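# About Plallier

Plallier is a small company that tries out grippers, robot arms, cameras and controllers, and writes down what we found. Our customers are mostly firms that pack, sort or refill things by hand and are thinking of giving part of this work to a robot. They come to us before they buy. Some of them come after they bought, and we are glad to see them also.

We do not make any of the equipment we test and we do not sell it. We take no commission from those who do. When a supplier lends us a gripper, we say so on the first page of the report, together with how long we had it. Most of what we use we have paid for ourselves.

## How it started

The company began in two rooms over a bicycle repair shop in Sudska, with one used arm and a controller that needed to be restarted every morning. The first customer was a seed packer from the same street. They had been promised by a catalogue that a certain suction cup would lift any paper bag, and they wanted somebody to check this before they ordered 600 of them for all their lines. We checked. The cup was good on full bags and poor on bags which had been folded at the top, and the packer folded every bag at the top. They ordered a different cup and paid us with money and a very large sack of sunflower seeds.

After that people came by recommendation, and still do. We moved to the present workshop in Wike when the floor in Sudska was no longer stiff enough for a second arm (the bicycle shop noticed this before we did). The workshop has a ground floor with a loading door, a test hall, a small room for controllers and cables, and a kitchen where most of the arguments about results take place.

## What we test

The larger part of our work is grippers. A customer sends us the goods they handle, in the packaging in which they handle them, and we try different grippers on these goods until we can say which one we would choose and under which conditions we would not choose it. Parallel grippers, suction cups, soft fingers and mixed tools are all on our shelves. When a finger of the right shape does not exist, we print a few versions and include the drawings with the report.

Arms we compare less often, because customers usually have one already or have decided on one. When we do compare them, we look at things that are not easy to find in a data sheet: how the arm behaves near the end of its reach, how much the cable gets in the way, how long it takes a new person to teach it three positions, and how loud it is in a room where people have to talk.

With cameras the question is nearly always packaging. Clear film, shiny foil and white boxes on white tables give trouble to a camera that worked perfectly at the trade fair. We keep a cupboard full of difficult objects for this purpose. It holds 866 of them at the moment, every one with a number and a card, and the list is open to any customer who wants to borrow from it for a test of their own.

Controllers are the least visible part and maybe the one where we save people the most irritation. We connect the gripper to the controller the customer really has, with the software version they really run, and write down each step. If a step is missing from the manual, we write it down twice.

## A usual day in the test hall

Tests at Plallier do not look dramatic. There is a white table, a wall behind it, and plastic bins of the kind any warehouse has. We put the goods into the bins in the way the customer's people put them there, standing or lying, alone or crowded, and the arm goes to work.

We stopped using neat rows of wooden cubes a long time ago. A cube says something about the gripper, but a bag says more, and a bag next to a box says more still. For a parallel gripper the hardest place is often close to the wall of the bin, where there is little room for the second finger. For this reason a large part of our tests takes place near the rim, and we note separately how each gripper does in the middle and how it does at the side.

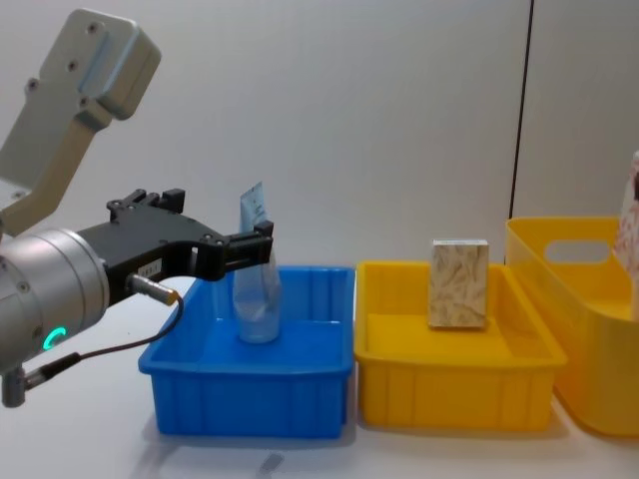 *Parallel gripper at the rear rim of the blue bin, behind a clear pouch with a printed header.*

Every test is run with the same settings first, and only then with settings adjusted for the object. Both results go into the report. A gripper that needs a lot of adjusting may still be the right one for a firm which packs the same product all year, and it would be the wrong one for a firm which changes products every Saturday. We have both sorts among our customers.

We also keep the failures. If an object is dropped, squeezed or missed, it is recorded with the position, the force and the opening of the fingers, and the customer receives these records in full. In our experience they are read more carefully than the successes.

## The Drorkel comparison

Drorkel is the name of our own long test, which we pay for ourselves. It grew from a habit: between customer jobs the arms were standing still, so we began to run every new gripper through the same set of goods, in the same bins, on the same table. Now each gripper that stays with us for longer than a few days goes through it.

The set for Drorkel was chosen to be ordinary. There are pouches, boxes, tubs, bottles and soft packs, and a few things which we added only because somebody in the kitchen said that no gripper would take them. We change the set once a year, in February, and the old results stay available beside the new ones, so that nobody has to compare a gripper from one set with a gripper from another.

We publish the results without a total score. Customers ask us for one quite often, and we understand why, but a gripper which is excellent with boxes and weak with film would get the same middle mark as one which is middling with everything. These two are very different tools to live with. Instead we give a table for each kind of object, and a page of notes in plain language from the person who ran the test.

A supplier may read the notes before they are published and may answer them. The answer is printed under the notes, in the supplier's own words. We correct errors of fact at once. Opinions we leave as they are.

## Working with us

Most jobs go like this:

- You write to us with a description of the task and, if possible, a short film of a person doing it.
- We call you and ask many questions, mainly about exceptions: damaged packs, wrong labels, the product which only comes before the holidays.
- You send the goods. Please send more than you think we need, and please include ugly ones.
- We agree on what will be tested and what it will cost, in writing, before anything is mounted.
- You receive the report, the records and any finger drawings. We go through them with you, here or on a call.

A small gripper test usually takes 2 weeks from the arrival of the goods. Comparisons with several arms or cameras take longer, and we tell you how long when we have seen the task. You are welcome to visit while your test is running. Many customers see something in the first hour which they had forgotten to tell us, and this is useful for both sides.

Sometimes our advice is to leave the task with people for now, or to change the packaging first. We have given this advice to firms who had already ordered the robot — it is not a pleasant telephone call, but they have mostly come back to us later with another task.

## Who we are

We are a mixed group of mechanics, programmers and people who used to work on packing lines. The last group is the one we would least like to lose. They know how a pouch slides when it is only half full, and they can say from across the hall that a bin is filled in a way no real worker would fill it.

We speak several languages in the workshop and write all our reports in English, in everyday words as far as the subject allows. If there is a sentence in one of them that you do not understand, please tell us and we will write it again.

## Visiting and contact

The workshop in Wike is open to visitors by arrangement. The entrance is by the loading door, and the bell is on the left side, a little high. Please wear closed shoes. Goods for testing can be delivered on any working day until four in the afternoon; mark the parcel with your company name and the word TEST, or it will end up in the kitchen.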